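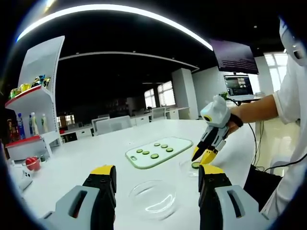 Recording demonstrations with hand-held grippers: frequently asked questions

We use cookies to remember your settings and to see which pages get read. Accept all | Only necessary | Manage preferences

What does a demonstrator do?

You wear or hold a gripper and do a short table task with it, such as moving food slices from a board to a dish. The gripper records what its camera sees, how it moves, and how far the fingers open. The robot later learns from many of these recordings. You do not need to know any programming.

Do I need experience with robots?

No. Most people who record for the Skirnov project had never held a gripper before their first session. Plan on one practice hour with Graciela Cisternas before anything you do is kept.

How long is one demonstration?

It depends on the task. The timer stops a recording at 108 seconds. If you aren't done by then, reset the table and start over. Please don't speed up to beat the timer. Fast, jerky movements are hard to learn from, and we end up throwing those recordings out.

What if I drop something?

Keep going if you can pick it up with the gripper. Recoveries are useful and we want them in the set. If it lands on the floor, stop the recording and mark it "dropped" on the laptop. Don't reach in with your bare hand while the recording is running.

Can I use my other hand?

Only if it has a gripper on it too. Some tasks are written for one hand and some for two, and the task sheet says which. A one-handed task recorded with two hands goes in the wrong folder and has to be sorted out later by Valentin Chevalier, who would like to do less of that.

Where should I look?

At the work, the way you would at home. The camera moves with the gripper, so what matters is that the gripper points at the thing you are about to touch. New people often come in from the side with the wrist turned, and then the object doesn't show up until the fingers are already on it. Come in from a little farther back and let the object sit between the fingers before you close them.

Does the table have to look the same every time?
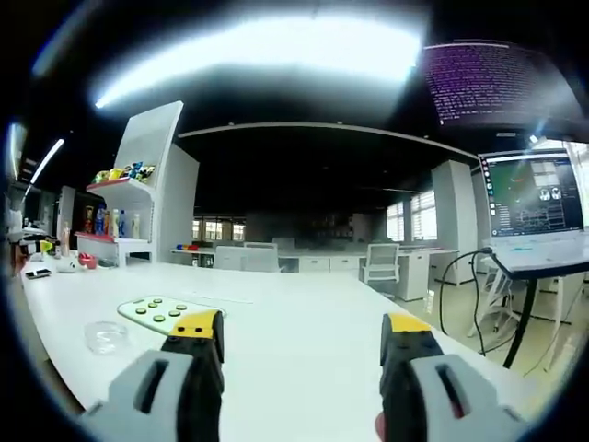 No, and it's better if it doesn't. Move the starting items a few inches between recordings, turn them, swap sides. Leave the shelves, chairs and other furniture where they are during a session. We change the room between sessions, and those changes are written down.

How is this different from remote control?

With remote control, you sit at a station and drive the robot's arm from there. You see what the arm can and can't reach, so every recording is one the robot could really carry out. It is also slow, and it ties up the robot. With hand-held grippers you work at your own pace and no arm is needed, but it is possible to make a movement the arm can't copy. We check for that afterward. In September we checked 414 recordings of one task and kept 388. Most of the rest had the wrist bent too far.

We still use remote control for heavy items and for anything with a lid that locks.

My wrist gets tired. Is that normal?

Some tiredness is normal — the gripper is heavier than it looks after half an hour. Pain isn't. Loosen the strap, take a break, and tell Delia Escobar if it comes back. You can switch arms between tasks as long as you enter the change on the laptop first.

What should I wear?

Short sleeves, or sleeves you can push up above the strap. Take off watches and bracelets. Tie back long hair or cover it for food tasks.

Does the gripper record sound?

No. It records picture and movement only. Other people in the room may still be seen in the background, so anyone who doesn't want to be recorded should tell us before the session starts.

Can I see my recordings?

Yes. Ask for playback at the end of the session. You can also ask us to delete a recording on the same day, and you don't have to give a reason.

The gripper won't connect. What now?

Check that the cable is pushed in all the way, then turn the gripper off, wait, and turn it on again. If you get 3 failed starts in a row, leave it off and get Bernadette Kasprzak. Please don't open the housing. The finger tips can be changed by anyone, and there is a sheet with the steps in the spares drawer.

Who do I contact about scheduling?

Margareta Dumitrescu handles the session calendar. Morning slots fill up first. If you need to cancel, let her know by 4 p.m. the day before so the slot can go to someone else.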